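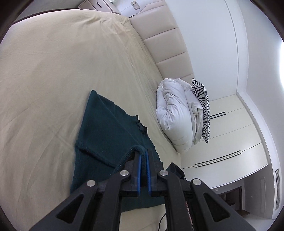 Can a machine put my jumpers away yet?

July 17, 2026

I have been asking some version of this question since I was nine and watched my mum iron eleven school shirts in one go. Every spring I have a proper look at how far things have got, and this year's look ran on into summer because there was so much to read and I kept getting sidetracked by videos of robots failing to pick up socks. (I love those videos. I could watch them all day.)

So, laundry. I've done dishwashers and hoovers on this blog before, and both of those are more or less solved if you're willing to tidy up for the machine first. Clothes are the one I care about, and clothes are where it gets hard.

Take a knitted top lying on a bed. You and I know at once where the shoulders are, even if it's been dropped there any old how. We pinch it, lift it, give it a shake, and it hangs more or less the right way up. A pair of black fingers with slim blue pads can get hold of a fold of teal knit perfectly well, and that part has been fine for years. The trouble is what comes next. Is that fold part of the front, or the front and the back together? Is the bit with the ruffled trim a neck or a cuff? I'd want to have a feel before I said either way, and feeling is just what most grippers are bad at.

A plate stays plate-shaped while you carry it, and a jumper never stays anything-shaped. Every time you touch it you've got a new puzzle, and the old answer is no good. I once tried to write down all the steps for folding one, as if for someone who had never met a jumper. I gave up on the second sleeve. Try it, it's a great game for a wet afternoon!

What I got to see for myself

In April I went to an open day at Nastbridge, where a small outfit called Zaleo has a workshop above a tile shop. They make a folding machine for hotel linen and are trying to coax it towards ordinary clothes. Riet Verstraete showed me round and was very patient with me, considering I asked to see everything twice.

Their towel line is wonderful. In goes a towel, out comes a neat rectangle, and it does up to 1,340 of them in a shift. I stood there grinning like a child at a level crossing. Then Riet put in a cardigan, at my request, and it came out as a sort of parcel with one arm waving. She laughed and said the cardigan had won.

The newer rig, the one with two arms and fingers, did better. It took 106 seconds to fold a plain T-shirt that had been laid flat for it, and when the T-shirt was thrown down in a heap instead it took a good deal longer and needed a second go at finding the hem. I timed myself at home on the same job and it was nothing like a fair fight. But it did fold it, from a heap, with no help from anyone, and I have wanted to see that my whole life. I may have clapped.

Riet thinks the hands are good enough already. What they're short of is practice. A person has handled thousands of bits of cloth by the age of ten, and has been told off for most of them, and a machine has to get all that from somewhere. Her team had 73 different garments in crates along one wall, nearly all from charity shops, and she said knits were the ones they dreaded. They stretch under their own weight, they snag, and the edges curl.

The bed problem

Something I hadn't thought about until I started reading: where do people fold? A workshop has a flat table at a sensible height with good light. At home I fold on the bed, and so does everyone I've asked. A bed is soft, so the cloth sinks a bit when you press. The sheet has wrinkles of its own. There's a duvet bundled up at one side and a pillow leaning on it, and if your sheet and your T-shirt are both beige then good luck to any camera trying to find where one stops and the other starts. Teal on beige is about as kind as it gets.

There's also the danger of grabbing the sheet along with the jumper. I do this myself, about one time in five when I'm tired, and end up tugging at the corner of the mattress wondering why my sleeve is so heavy.

And then there is the wardrobe. Folding is only half the chore. Somebody has to open the door by its thin little handle, find the right shelf, and slide the pile in without the top one flopping off. I've got a Lefèvre wardrobe, second-hand, and the left door needs a lift and a pull at the same time. I would pay to watch a robot meet that door.

Where that leaves us

For hotels and laundries with piles of flat things all the same, yes, machines can do it now, and very nicely too. For shop-floor work it's coming along. My friend at the Brakby warehouse tells me they've got one arm packing boxed shirts, and it's the box that makes it possible. For a bedroom with a heap of mixed washing, I'd say it can do bits, slowly, on a good day, with someone nearby.

I'm still thrilled. When I first wrote about this, a machine picking up one crumpled flannel and laying it flat was big news, and now I'm being picky about cardigans.

Next time I want to look at pairing socks. I have 40 odd ones in a bag under the stairs, and Riet has offered to take the lot off me for her crates.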